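Call for participants: sleep and shift pattern study, Plokcombe

Reference: Widero 2
Location: Benkirane Building, Plokcombe
Participants required: 70
Payment: up to £700 on completion

Background

The Widero study measures how the order of early, late and night shifts affects sleep length and daytime alertness in adults who work rotating rotas. The first stage used a postal survey and received 2,128 usable replies. Those replies showed wide differences in reported sleep between people on forward-rotating rotas (early, then late, then night) and people on backward-rotating rotas. Self-reported sleep is a weak measure, and the second stage will record it directly.

Recruitment is open now and closes at the end of May, or earlier if all places are filled.

Who can take part

You should:
– be aged between 25 and 60
– have worked a rotating rota that includes nights for at least the last 12 months
– expect to stay on the same rota for the length of the study
– live within 20 miles of Plokcombe
– be able to read and complete a diary in English.

You cannot take part if you have a diagnosed sleep disorder, take prescribed medicine for sleep, are pregnant, or have a child under one year old at home. Permanent night workers are not eligible for this stage. People who answered the first-stage survey may apply, but get no priority.

Applicants from any trade are welcome. We are short of people from food production, rail and warehousing. Hospital staff are already well represented in the sample and may be placed on a reserve list.

What is involved

The study lasts eight weeks. During that time you will wear a wrist-worn activity recorder day and night, removing it only for bathing or swimming. The recorder is supplied by Flunodetti and stores movement and light level. It does not record location or sound.

You will also fill in a paper diary twice a day: once within 30 minutes of getting up and once before going to bed. Each entry takes three minutes. Caffeine, alcohol and naps are entered in the diary, with times.

There are four visits to the Benkirane Building. The first is a briefing and fitting session. The other three are test sessions, each lasting 90 minutes, timed to fall after your first night shift, after your last night shift and on a rest day. At each test session you will complete:
– a ten-minute reaction time task
– a short memory task
– a questionnaire on sleepiness and mood
– a saliva sample.
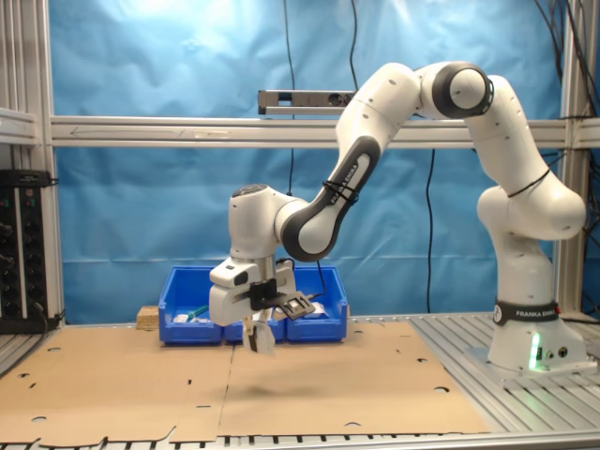

Sessions start at 8.30 am or 2 pm. Please do not drive to a session that follows a night shift – a taxi will be booked and paid for by the study. Avoid caffeine for four hours beforehand. A light meal is provided afterwards.

Payment and expenses

Participants who complete all eight weeks receive £700. Those who leave early are paid for each full week completed, less the final completion sum, which is set out in the information sheet. Travel costs by bus or train are refunded against receipts. Payment is by bank transfer and may count as income for tax or benefits.

Data

Recordings and diaries are held under a study number. Names and contact details are stored separately and deleted 12 months after the last visit. Your employer will not be told whether you have applied or taken part, and will receive no individual results. You may withdraw at any point without giving a reason.

How to apply

Ask for an application form at the Benkirane Building reception, or write to the study coordinator, Essam Belhaj, at the same address, quoting Widero 2. Please include a copy of your rota for the next eight weeks, with your employer's name removed if you prefer. Eligible applicants will be telephoned to arrange a briefing. State the hours when you are likely to be awake.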